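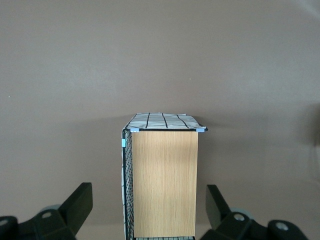
# The Second Half of the Loaf

*How a town's households buy, keep and finish their bread*

March 9, 2020

Most loaves bought in this country are begun with pleasure and finished with some reluctance. The first slices go on the day of purchase, often before the shopping has been put away. The middle of the loaf is eaten in sandwiches through the week. What remains after that, the last few slices and the crust at either end, has a much less certain future, and a good deal of it is thrown away.

It is the fate of these last slices that has occupied the Jodora Trust for the past two years. The Trust, which supports work on household economy and domestic life, invited residents of Clillolbridge to keep a record of every loaf that entered their homes. In all, 719 households took part. They noted where the bread was bought, where it was kept, what was done with it and, when the time came, what was left. The diaries were returned by post or handed in at the town library, and many arrived with flour, butter or jam on the cover.

The results are to be published in full in August. This feature draws on the diaries themselves, which the Trust has kindly opened to our readers, and on conversations with those who planned the work and those who bake, sell and eat bread in the town.

## A town of ordinary habits

Clillolbridge was not chosen because it is remarkable. It has a market, a supermarket on the ring road, a pair of independent bakeries and several corner shops that sell wrapped bread from early morning. Its older terraces have narrow kitchens with a larder under the stairs. Its newer estates have larger kitchens and, in most cases, no larder at all.

This last point proved to be of more interest than the Trust expected. Households with a larder tended to keep bread in it, whatever else had changed in the house. Households without one kept bread wherever there was room: on the worktop, on top of the refrigerator, inside it, in a drawer with the tea towels, or in the cupboard above the cooker, where the warmth does it no good.

Smaranda Ilie, who led the diary work for the Trust, spent many evenings reading the entries about storage. "People apologise for where they keep their bread," she says. "They write that they know it is the wrong place. Then they tell us that their mother kept it there, and that is the end of the matter."

The refrigerator was the most disputed place of all. Bread kept cold is slow to grow mould, and for that reason many people believe it keeps well there. It does, however, go stale more quickly, as the starch in the crumb firms faster at low temperatures than it does at the temperature of the room. A loaf from the refrigerator may be perfectly safe and thoroughly unpleasant. Several diaries record families who had argued over this point for years and who each used the study as an opportunity to put their own side in writing.

## What the bakers say

At Undora, the older of the town's bakeries, the question of the last slices is a daily one. Customers ask how long a loaf will last, and the staff have learned to answer with another question: what is it for? A tin loaf made with a little fat will serve for sandwiches for several days. A plain crusty loaf is at its best on the day, and by the following morning is bread for toasting. A dense rye may improve with a night's rest.

The bakery began printing this advice on its paper bags some time ago. The wording is brief. It recommends that bread be kept wrapped, away from heat, with the cut side down on the board if there is no wrapping to hand, and that anything not wanted within a few days be sliced and frozen without delay.

Flour for most of Undora's loaves comes from the Figueroa mill, a short distance upriver, which also sells directly to the public. The mill reports that small bags have become more popular, and that buyers often ask for advice on baking smaller loaves. A family of four can finish a large tin loaf without effort. A person living alone may not, and the diaries from single households were the ones in which the greatest share of each loaf was lost.

Both businesses have responded in a simple manner. Undora will sell half a loaf on request, cut and wrapped at the counter, at half the price. The offer was once made quietly, to regular customers who were known to live alone. It is now written on the board with everything else, and the staff say that people of every sort ask for it.

## The case for toast

If there is a common thread in the diaries of those households that wasted least, it is that they made a great deal of toast. They made it at breakfast, as might be expected, but also in the middle of the afternoon and late in the evening. Toast appeared beneath beans, eggs, sardines, mushrooms and the remains of the previous night's stew. It was cut into fingers for children and into squares for soup.

There is a sound reason for its success. Much of what is disliked in a stale slice is not simple dryness. The starch has stiffened, and gentle heat loosens it again, so that the inside of the slice becomes soft while the outside browns. A slice that would make a poor sandwich may therefore make excellent toast, and many people prefer it, finding that very fresh bread turns leathery at the edges and damp in the middle.
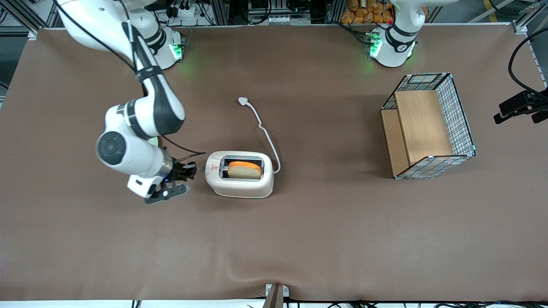 The same is true of frozen bread, which may be toasted without being thawed first. A surprising number of the households taking part did not know this. Some had been leaving slices on the side overnight in readiness for breakfast, and some had given up on freezing altogether, having found the bread wet and limp by morning. When the Trust sent a short note on the subject to everyone keeping a diary, the entries for the following weeks showed a clear rise in the number of loaves being frozen.

The note itself was a modest piece of work. It ran to a single side of paper and gave the following advice:

- Freeze bread on the day it is bought, while it is still at its best.
- Slice it first, and press the air out of the bag before closing it.
- Take out only what is needed, and toast it from frozen.
- Keep the crusts together in a separate bag for crumbs.

It was printed in a run of 1,000, and the copies left over were placed in the library, where they were all taken.

## Crumbs, puddings and the crust

The crust deserves a section to itself, as it divides opinion more sharply than any other part of the loaf. In some homes it is claimed first. In others it is moved to the back of the bag each morning so that the next slice may be taken, and it travels in this way to the end of the week, protecting the rest of the bread from the air and receiving no thanks for it.

Diaries kept by older residents contain the widest range of uses. Bread and butter pudding is the best known, and several versions were submitted, including one made with marmalade and another with a layer of stewed apple. Summer pudding needs firm white bread and is much the worse for a fresh loaf. There were stuffings, bread sauces and a savoury pudding of cheese and mustard, baked in a deep dish. One writer described drying crusts in the oven as it cooled after the main meal, crushing them with a rolling pin and storing them in a jar - a habit she had followed throughout her married life and had never thought worth mentioning to anyone.

Younger households were less likely to cook puddings but made more use of croutons and fried crumbs, which they scattered over pasta and salads. Ms Ilie considers the difference to be one of name more than of substance. The bread was being saved in each case, and by much the same means.
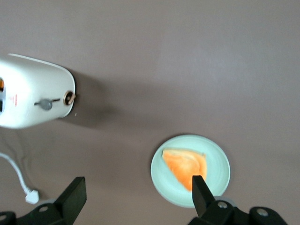
*A white electric toaster on a mauve-grey tabletop.*

## What cannot be saved

Not all bread should be eaten. The Trust has been careful on this point, since a number of diarists reported cutting away a patch of mould and using the remainder. This is not advised. Bread is soft and open in texture, and growth may have spread well beyond what the eye can find. A slice with mould on it should be discarded, as should its neighbours, and the bin or box in which it was kept should be washed and fully dried before a new loaf is put away.

Nor is it wise to give large amounts of bread to garden birds, which gain little from it. Small quantities of crumbs do no great harm, but the diaries suggest that some gardens in Clillolbridge were receiving the better part of a loaf each week. Where bread must be disposed of, the food waste collection is the proper place for it, and households without one may add modest amounts to a closed compost bin, well buried.

## The coming year

The Trust intends to return to the town once its findings have been published. It hopes to learn whether those who changed their habits during the study have kept to them, and it would like to hear from more people who share a kitchen with others to whom they are not related. Such households were few in the first group. Their diaries were also the hardest to follow, as several loaves were often open at once, each with a name written on the bag, and it was not always clear who had eaten what.

Undora will continue to sell its half loaves. The Figueroa mill is preparing a leaflet of recipes for small tins, to be given away with its flour. Copies of the Trust's note on freezing have been reprinted and may be collected from the library in Clillolbridge during its usual opening hours.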